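Hand-held gripper from Gerkport workshop is now learning laundry

GERKPORT. A member of the shared workshop Pluvow has built a hand-held gripper at home, and since July he uses it to record how clothes are folded. The recordings will later be given to a small robot arm, which the workshop is building on the same bench.

Zaid Bataineh, who repairs lifts by profession, started the project last winter. He named the tool Kiss, for the way the two fingers meet. The first version was too heavy, and the fingers did not close in parallel. The present one is the fourth. The parts in it cost him 159 euros, and the housing was printed at Pluvow during the night, when the printers are free.

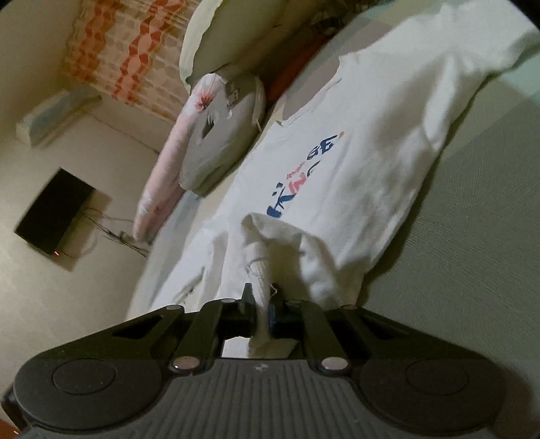 Folding is harder than lifting cups or boxes, Mr Bataineh explained on Wednesday evening, when he showed the tool to the other members. A cup keeps its shape, but a shirt has a new shape after every touch. Most of his practice is done at home on the bed, with ordinary T-shirts, for example a white one with blue and red lettering on the chest. When the jaws pinch the cloth and draw it up, the hem becomes full of creases, and the arm must learn that this is normal and it can continue. He first tried to take the cloth with wide fingers, but they pushed it away, so he made them narrower.

Until now he has made 2,508 recordings, of which over 400 could not be used. In many of them he moved his hand too fast. In others the fingers took two layers of cloth when he wanted only one. He keeps a notebook with the reason for every bad recording.

The software has the name Brustosora and was written by two other members of the workshop. It is not ready yet. In the last test the arm did nine folds with a small towel before it dropped the corner, and the test was stopped to tighten a loose screw in the wrist.

The drawings of the gripper can be copied at Pluvow by anybody who wants to build one. Visitors are welcome on Wednesday from 7 p.m., and they are asked to bring old T-shirts, also large sizes.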